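Teaching by Holding: Jewelry Packing with Two Hand-Held Grippers
Project report, Evie Inskip and Ye-ji Moon
23 Sep 2022

Why we picked jewelry

Most of the student projects we read before starting used cups, blocks or towels. We wanted something smaller and fussier. Earrings and rings are shiny, light and easy to lose, and people put them away in boxes every day. If a robot could learn that from watching a person do it, we figured it could learn plenty of other fiddly jobs too. Also, we both thought it would be fun, and it was!

How we recorded

We did not use a robot arm for any of the teaching. The person doing the demo holds one gripper in each hand and does the task, and a camera on each gripper records what it sees. Our names for the two grippers are Zurlow and Nelent, which started as labels on a charger and stuck. The motion and the jaw opening are worked out later by our processing code, Pluline.

The task goes like this. The jewelry starts out on the bedspread. One hand goes for the earring, the other for the ring, and both pieces have to end up in the open gift box. We wrote the steps down but did not rehearse a fixed path, so every demo is a bit different (Ye-ji reaches wide, Evie goes straight in and sometimes has to back off).

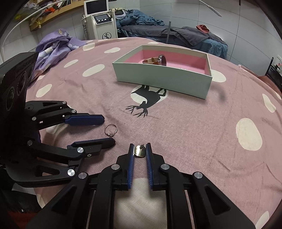

Figure 1. One gripper at the earring and the other at the ring, with the gift box behind them.

Getting the pads on either side of an earring takes more patience than we expected. The fingers hide a lot of what you are reaching for, and on soft bedding you can push a piece down into the cover before you ever close on it. We learned to come in low and slow, with the fingertips just short of touching the fabric. After a day of this it starts to feel natural, and you stop thinking about the linkage at all.

What we collected

We recorded 2383 demos and kept 2055 of them. The rest were thrown out for lost tracking, for dropped pieces that rolled out of view, or for a hand passing in front of a camera at the wrong moment. Of the ones we kept, 954 use both grippers at the same time, and the others move one piece after the other. We trained on the two kinds together first and then separately, to see if the mix was hurting us.

Patterned bedding was a real worry going in. Big pale dots and a printed animal are a lot for a vision model to look at, and a silver piece on a light dot has very little contrast. Still, we kept the pattern in, and we are glad we did. The model trained on it was much calmer about new fabrics than the one trained on our plain gray sheet.

Trying it out

For testing we moved to the two-arm setup in the Juhász lab and ran 35 trials. The reach toward the ring was good from the very first one, and we may have cheered. Earrings were harder. The arm often stopped in the right spot and closed a little too early, so the piece tipped over and had to be picked up again. We think our own demos taught it that, as we both tend to close fast once we are lined up.

Next steps

We want slower closes in the next round, more starting spots near the edge of the box, and a few demos where the person misses and recovers on purpose. Evie is rewriting the part of Pluline that flags lost tracking, and Ye-ji is working on a pendant with a chain.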